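I gave up the storage unit in January. I'd had it for three years, at 139 dollars a month, and I don't want to do the multiplication. It was meant to be for one summer, while I was between apartments. Then I moved into a place that was smaller than the old one, and the unit stayed.

Most of what was in there was from my mother's house. Some of it I wanted. A lot of it I had kept because on the day we cleared the house I was too tired to decide, and a van was already paid for.

Capucine Renaud drove down to help me. We started at 8 in the morning with her car and mine. I had planned on sorting things at the unit, but the light in the corridor is on a timer and goes off every few minutes, so we ended up carrying boxes out to the parking lot and opening them on the hood of her car.

The first six or seven boxes were all kitchen. Mom had four colanders. I kept one, and the big stock pot, and her rolling pin with the loose handle. The plates I had been paying to store were a set I never liked and she never liked either. They went to the thrift store on the first trip.

Paper took the longest. Tax folders, appliance manuals, church bulletins, and letters mixed in with all of it, so you couldn't throw out a stack without going through it. I found a recipe for kimchi pancakes in Ok-hee Seol's handwriting. She lived next door to us when I was in grade school and taught my mother to make them. I've made them twice since. The recipe says to let the batter sit and doesn't say how long.

The furniture was easier. I sold the dresser for 400 dollars to the second person who came to look at it, and gave the two armchairs to a couple down the hall from me. The dining table wouldn't sell at any price. In the end I paid to have it hauled. 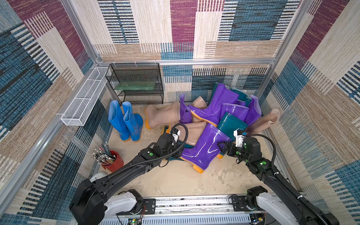
What I got wrong back then was buying things to store things in. I thought that with enough shelves and bins the whole lot would turn into a system. It doesn't take much furniture to hold what I use in a week. A black wire rack with three tiers, like the one against the back wall there, has room to spare with one green tray on it, and I had bought shelving for a hundred times that. I took all the shelving apart and gave it away with the bins still on it.

The last trip was nearly dark. I swept the floor, took my padlock off and handed in the gate card at the desk. The woman there asked if I wanted to be told about specials on smaller units. I said no.

I still have two boxes of photos under the bed. My brother is supposed to come and go through them with me in the spring.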